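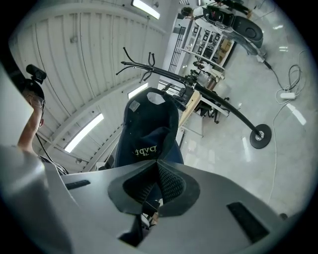 Acta de la reunión ordinaria de la Asociación de Vecinos y Amigos del Huerto de Allholm

Mes: junio
Hora de inicio: 18:40
Lugar: sala pequeña de la biblioteca
Preside: Mounir Metwally

1. Bienvenida y lectura del acta anterior

Mounir dio la bienvenida a todos los presentes, y de manera muy especial a las dos familias nuevas de la calle Truton, que venían por primera vez y que tuvieron la gentileza de traer un bizcocho de limón del que, a la hora de redactar estas líneas, no queda ni una miga. Se leyó el acta anterior y se aprobó con una corrección: el peral que se dio por perdido en la parcela del fondo ha brotado por dos ramas, y se pide que conste, con alegría.

2. Estado de las cuentas

El saldo a final de mayo era de 1.806 euros. Sumando lo recaudado en la merienda y descontando la reparación del grifo, queda en 1.935 euros. Se preguntó si convenía guardar una parte para el invierno, y tras una conversación larga (y muy amable, hay que decirlo) se acordó no tocar nada hasta septiembre, salvo lo que se aprueba en el punto siguiente.

3. Riego

Fue el asunto que más tiempo nos llevó. La manguera común pierde agua por la unión y varios vecinos contaron que llegan a última hora de la tarde y se encuentran el pasillo hecho un barrizal. Se presentaron dos presupuestos: el de la ferretería Jaunzems, de 98 euros por manguera y piezas, y otro más caro que incluía un programador. Hubo defensores del programador, con argumentos muy razonables, pero al final ganó la manguera. Se aprueba la compra por mayoría, con dos abstenciones. Mientras tanto, se ruega cerrar la llave de paso al marcharse y regar antes de las diez de la mañana, que las tomateras lo agradecen.

4. Visita al vivero de Ginbridge

El vivero nos ofrece una visita guiada y plantel de col y de lombarda a buen precio. El autobús es de 60 plazas, de modo que pueden apuntarse también los parientes y amigos que lo deseen. Mounir recordó que el año pasado salimos con casi media hora de retraso por esperar a los rezagados y pidió, con todo el cariño del mundo, que esta vez seamos puntuales. Cada cual llevará su comida.

5. Ruegos y preguntas

Se pide que no se echen cítricos en la compostera grande. Se pregunta de quién son las calabazas que han saltado la valla hacia la parcela vecina; su dueña las reconoció entre risas y prometió reconducirlas esta misma semana. Una de las familias nuevas se ofrece a arreglar el banco de la entrada si se le facilita la madera, y la propuesta se recibió con un aplauso. Queda para la próxima reunión el reparto de las llaves del cobertizo.

Se levanta la sesión a las 20:15.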